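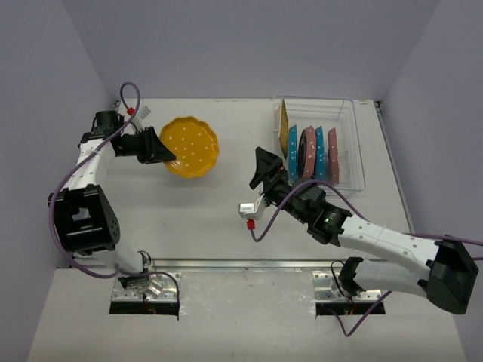 I keep reading that the way you load a dish rack matters. Sabina Akanda swears by hers, a Jirko that cost $199, and she sent me a link to it in July with the word "lifechanging". I have my doubts. A plate stood on its edge will dry in a cheap wire rack or an expensive one, and the water doesn't know the difference.

What I will grant her is the scalloped plates. I've got 5 in mustard yellow with white dots, bought when Trender was clearing them out, and a wavy rim is a pain in any rack. The dips catch on the wires and the plate leans on its neighbour. The Claken site says its slots suit "all dinnerware colours and shapes". Colours! I'd love to know which colour they had trouble with.

So I tried turning each one a little until a dip sat over the wire. Better, maybe. I also tried leaving every second slot free, which uses up the whole rack on one dinner.

The tea towel still does the job in almost no time. Sabina says that's unhygienic and I've asked her for a source. Still waiting.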